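Last updated Jan 2, 2020

Soup month, day 2. Yesenia dared me – no takeout till the end of the month. December was bad. Like 90 dollars on dumplings bad.

So, cabbage. Cheap, keeps forever, goes in everything. Mom's way is caraway and a lot of butter, simmer till the kitchen smells like her old place in Endton. I never measure. Probaly should.
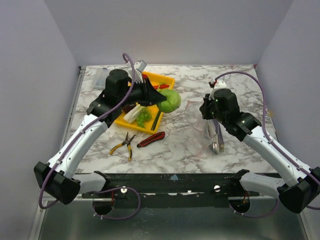

Cabbage, yellow tray.

Anyway forgot the caraway. Back to the store tomorow, also need onions and rye bread. Will post the recipe once I've writen it down properly.

2 comments · 18 shares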